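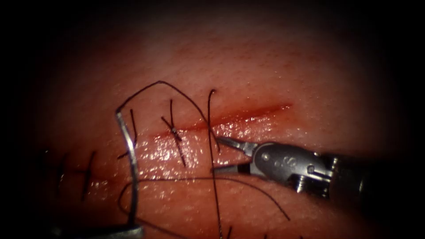 We had a fault on the suturing setup on Tue 26 October and I've had enough messages asking what happened that I'm putting it in one thread.

Short version: left arm let go of the needle in the middle of a stitch, the right arm kept pulling, and the software went on reporting a good grasp the whole time. Tissue pad damaged, one needle bent. No person was near the arms.

Setup for those who don't know it. Two arms, one instrument each, a fixed camera, interrupted stitches on a practice pad. The planning software is Flellura, our own. The instrument drives are from Druteo. All of this is bench work at Notthorpe and none of it goes anywhere near a patient.

The job that day was plain closure. Straight shallow incision, start at one end, tie each stitch, cut, move along. We had been running that routine since the beginning of October with only small complaints.

The fault came during the pull-through. Left arm is supposed to keep hold of the needle while the right arm manages the thread. Left jaws opened slightly. The needle rotated in them and then dropped out.

Right arm didn't know. It had a target thread length and it kept drawing thread until it got there. The needle had snagged in the pad by then, so the arm dragged the needle through the top layer and tore it.

The operator hit the stop. From the log, the stop came 6 seconds after the grasp was lost. The arms held position when it was pressed, as they should. That part worked.

Six seconds is a long time if you are watching it. The operator's first thought was that the arm was clearing a tangle, which it does sometimes, and it looks much the same for the first moment or two. I would have waited as well.

Now the cause, as far as we have it.

The drive on the left arm closes the jaws with a cable. Grasp status in our software was worked out from the motor position. Motor at the closed position plus a bit of extra current means "holding something." Cable goes slack, motor is still at the closed position, status still says holding.

The current should have dropped and given it away. It did drop. We had a filter on that reading to stop false alarms, and we had widened it at the start of the month when false alarms were stopping runs too often. The drop fell inside the filter.

So there are two faults. A stretched cable, which is ordinary wear, and a check that was loosened until it couldn't see the thing it was there for. The second one is ours. I signed off on it.

The instrument had done 945 grasp cycles since its last cable tension check. We had no limit written down. People checked tension when an arm felt off, and this one hadn't felt off to anyone.

We sent the instrument to Grewal, who do our mechanical repairs. They found the jaw cable stretched and the end fitting starting to pull. They also said the cable guide at the wrist was worn on one side. We don't know yet if the guide wore the cable or the other way round.

What has changed so far:

The filter is back to its original setting. Yes, the false alarms are back too. Runs stop more often and we are living with it.

The right arm now has a pull force limit during pull-through. If it goes over, both arms freeze and the operator has to clear it by hand. It had a length target and no force limit before, and that should have been picked up in review.

The camera view now gets used to confirm the needle is still in the jaws before the right arm pulls. It's slow and it doesn't like glare off the wet part of the pad. Still being tuned.

Cable tension gets checked at the start of every session and written in the log with initials.

We repeated the slack cable on purpose with a spare instrument, 3 times. Force limit caught it each time. The camera check caught it in 2 and missed it once, when thread was lying across the needle. I would not rely on the camera check alone.

A few people asked if the operator was at fault. No. The screen said the grasp was good.

Somebody else asked if we told Druteo. Yes, the same week, with the logs. Waiting to hear back.

Autonomous runs are still off. Stitches are being done step by step, with the operator confirming each one. I'll add to this thread when the wrist guide report comes in from Grewal.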